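Chapter 4
Small Things in Boxes

Most households own a jewelry box. Most households also own a second, unofficial one, and the second is where the jewelry is. It may be a saucer, a coat pocket or the carton a phone charger came in. This chapter takes the unofficial box seriously, as the starting point for any sorting job.

We begin at the table, with a cloth spread under everything. A patterned cloth is what most people have, and it will do – though a small clip has a talent for blending in with the design.

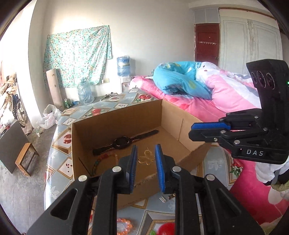

Figure 4.1 A cardboard box in use for a watch and jewelry, with a few pieces still on the tablecloth.

Notice how mixed the company is. A watch and a beaded bracelet have little in common beyond being worn at the wrist, and a gold butterfly ornament has even less to do with either. In the Hudeo method, used throughout this book, such a box is called a first box. It has no compartments and no ambitions. Its one job is to keep small things from rolling under the stove.

Section 4.1 covers the first box. Section 4.2 moves on to dividing its contents by how they are fastened, and you will need 20 minutes and a clear table for the exercise at the end.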